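March, workshop notes, jointing sand trials

Back on the test pads this morning and very happy with how the Clandar blend is behaving! Quick recap for whoever picks this up: we have four pads out behind the shop, same clay pavers on all of them, herringbone at 45 degrees, same bedding layer screeded off the same rails. The only thing that changes is what goes in the joints. Pad 1 is plain kiln-dried sand, pad 2 is Urex, pad 3 is Clandar, pad 4 is the half-and-half mix I keep wanting to try.

Pad 1 lost sand again over the winter, mostly along the downhill edge. Swept in another 322 grams to bring it back up to the chamfer. I weighed the tub before and after, so that number is good. Pad 2 took 158 grams. Pad 3 took 50, and nearly all of that went into one joint next to the cut pieces where I never got it packed properly the first time (my fault, I was racing the rain).

Plate compactor went over all four with the rubber mat on. Two passes, then one more across the grain. No chipped corners this time, which makes me think the chips in the fall came from running without the mat and had nothing to do with the pavers.

Misting next. Pads 2 and 3 both need water to set and I am more and more sure that the amount matters less than how slowly it goes on. The hose on the mist setting still pushed fines out of the joints on pad 2. Small hand sprayer, held well up, let it soak, go again. It takes forever on a real driveway, obviously, but for a pad this size it's lovely and you can watch the color change as the water goes down.
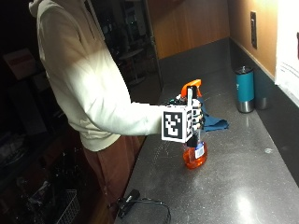
Spray bottle held by the neck, at the counter.

Haze: a little on pad 2, none on pad 3. I think I left dust on the faces before wetting. Next time blow off, sweep, blow off again, and then get down low and look across the surface with the light behind it. Dust shows right up that way.

Edge restraint on pad 4 has moved. Not much, but the soldier course has opened enough that I can get a putty knife in where I couldn't before. The spikes are at the wide spacing there, so I'm going to pull that strip and redo it at the closer one before I blame the mix for anything. Also the concrete haunch on the Skitero side is crumbly on top, probably dried too fast.

2:40 pm, scratch test on pad 3 with a nail. Firm! Pad 2 still soft in the shady corner.

To do:
Order 100 more of the long spikes
Relay edge on pad 4
Check whether Tamihana wants the herringbone or the basketweave for the side path, the cut count is very different
Try a wider joint on one half of pad 1
Find the lid for the polymeric tub, it's clumping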